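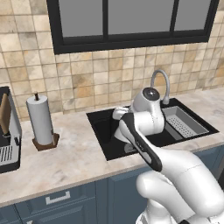
Kitchen and Bath Walkthrough, Unit 5, Cevano Court
Inspected by: Irina Roman
Present: Leif Nordin (building manager), until 10:40
Purpose: move-in readiness, second visit

Key: OK / FIX / RECHECK / NOT TESTED

KITCHEN

Outlets within reach of the sink are GFCI protected: RECHECK
Tripped with the test button and reset fine. My plug-in tester did not trip the outlet left of the range. The first report marked all of them OK. I would like to know what was used to test them.

Shutoff valves turn by hand: FIX
Cold is fine. Hot needs pliers. Leif says it "loosens up with use." A shutoff valve does not get used until the day you need it, so I am not accepting that.

Drain and trap dry after a full basin is released: OK
Filled, drained, wiped with paper towel, waited 10 minutes, wiped again. Dry both times.

Countertop seam sealed at wall: OK
New bead, a bit lumpy. Cosmetic.

Range anti-tip bracket installed: FIX
Marked OK last time. I pulled the range out and there is no bracket. There are two screw holes in the floor, which may be what the first inspector saw.

Hood vents outside: NOT TESTED
The fan runs and holds a sheet of paper against the filter. That tells me the fan runs. I could not find the outside cap from the parking side, and the roof was locked. Leif will send a photo. I'll change this line when I have it.

Fire extinguisher mounted and charged: OK
Needle in the green. Tag says May. Bracket is a little high for a shorter tenant, no rule against it.

BATHROOM

Hot water at tap no higher than 120 F: FIX
Read 131 after a two-minute run, 129 on the second try. The installer's sheet from Karari says 118. Either the setting was changed after they left or the number was copied from another unit. Please turn it down and measure again at the tap, not at the heater dial.

Toilet firmly fixed to floor: OK

Exhaust fan: RECHECK
Loud. Moves some air. Label is painted over so I can't confirm the rating.

Grab bar takes a hard pull: OK
I was ready to fail this one, having seen plenty of these held up by drywall anchors. It did not budge.

ALARMS

Smoke alarm, bedroom: OK
Smoke alarm, hall: FIX
Chirping. Leif thought it was the unit next door. Date stamp is past the replacement date, so a new battery won't settle it.
Carbon monoxide alarm: OK

DOORS AND WINDOWS

Bedroom window opens fully and stays up: FIX
Opens, drops when released. This is the escape window.

Entry door closes and latches by itself: OK
Tried it from wide open, half open and barely open.

COMMENTS

The repair invoice (no. 391, from Adugna) lists the range bracket and the window as completed. I saw no sign of either job. Before it gets paid, Finbarr Noonan should ask them which unit they were in.

Leif disagrees on the hot shutoff and wants it noted. Noted. It stays a FIX.

Sveva Monti asked whether the tenant can move in with the open items. In my opinion no, not with that window and the hall alarm. The exhaust fan could wait.

Call me when the FIX lines are done. I need 18 hours' notice for a return visit and I will want the range pulled out again.

I. Roman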